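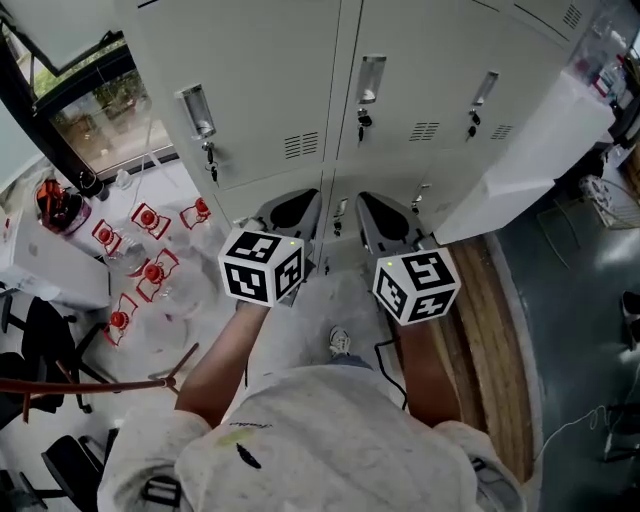
The gray lockers by the window, keys in. Enjoy the view of all those keys while it lasts.

LOCKERS: THE GREAT REASSIGNMENT

Regular readers will remember the August newsletter, in which we asked everyone at the Seltau Street building to empty their lockers so that we could work out who had which. Those who read to the end of the newsletter emptied their lockers. The rest of you have been hearing from Dilruba Sikder.

The old list was drawn up when we moved in and had been amended since then in pencil, in two colors of ballpoint, and in one case on a napkin. According to the list, three people shared a locker that doesn't exist. One very nice locker near the window was assigned to "Temp," who has been with us longer than most of the staff. We have thrown the list out and started over.

New assignments take effect on 1 October 2020. Milagros Malabanan has the new list at the front desk, and she has it on a computer, where it can't be improved by passersby with pencils. Please see her to sign for your key. If you're out that day, your key will wait for you. She won't hand it to your friend, your cousin, or the person who says you said it was fine.

How it works from here on

One locker per person. If you had two, you know who you are, and so does Dilruba.

The upper doors went first to people with bad knees or bad backs, and after that by drawing. We had more bad backs on sign-up day than we'd been led to expect from the softball season. If you drew a lower door and can't manage it, talk to Milagros and she'll try to arrange a swap.

Each lock has a key of its own. Please take it out of the door when you leave. We know it's easier to leave it hanging there, and so does anybody walking past who might like your lunch. A replacement key costs $8, payable at the desk before the new one is ordered. The order goes to Gravau, who are good at locks and in no hurry whatsoever, so plan on carrying your coat for a while.

The doors have vents. They are there to let air move through, and they do an honest job with a damp jacket. They can't do much with gym shoes from last spring. Please don't tape over the slots for privacy, or stuff paper towels into them, or hang an air freshener off them with a paper clip. The Srisuk pine-scented kind has been tried. It smelled like a forest where something had gone wrong.

The floor underneath the window

The floor is a floor. Clear containers with red caps are handy things to have, and we're glad people like them, but they belong on the shelf in the storage room. The same goes for bags, tools and anything else that gets set down "for a second" next to the glass. It's the first thing visitors notice in there, and it ought to be the trees.

Found property

The clean-out produced a respectable pile. Highlights include a Burkier thermos (sealed, and we left it sealed), a left rollerblade, a wedding invitation with the reply card still in it, a bag of 200 plastic spoons, and a hand-knitted scarf that several people have admired and none have claimed. It's all in the box behind the front desk. You'll need to describe your item before you get it back, and "the scarf" isn't a description.

Anything still there when the next newsletter comes out goes to the thrift store, apart from the spoons, which the kitchen has already started on.

Questions about keys and swaps go to Milagros at extension 215. Complaints go to Dilruba, who has asked that they be put in writing and kept to one side of the page. Napkins will be returned to sender.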